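Print | E-mail

Automation Purchasing, handout 8: what the quote leaves out 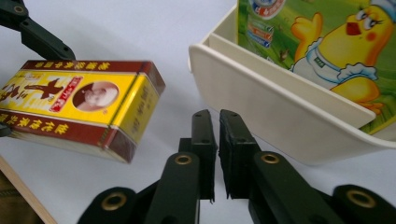

Clallix wrote back to last year's group that the price of an arm matters less than the price of keeping it busy, and that buyers who argue over the first usually forget to ask about the second. Fair enough, though Clallix sells service contracts.

Start with the Plurnik quote in your pack. Grippers are listed at 237 each, fingers included. Spare finger pads are not listed at all. Ask for that price before you ask for a discount. A printed carton with worn corners is a dull thing to pick up, and dull things are what you will be paying to handle all day, so work out pad life on your own boxes. The supplier's demo boxes are always new.

Next, the Jardine line: 1,458 for "integration". I have read it several times and still can't say what is being integrated with what. If the supplier won't split it into hours and parts, leave it out of your budget and write down why.

Payback. Tukatden claims 38 weeks. That assumes two full shifts, no retraining and no change of packaging before October. Redo the sum with one shift - then again with a week lost to repairs.

For the seminar: bring your own version of the budget sheet, with every figure you couldn't trace marked in the margin. Most of you will have marked too few.

Print | E-mail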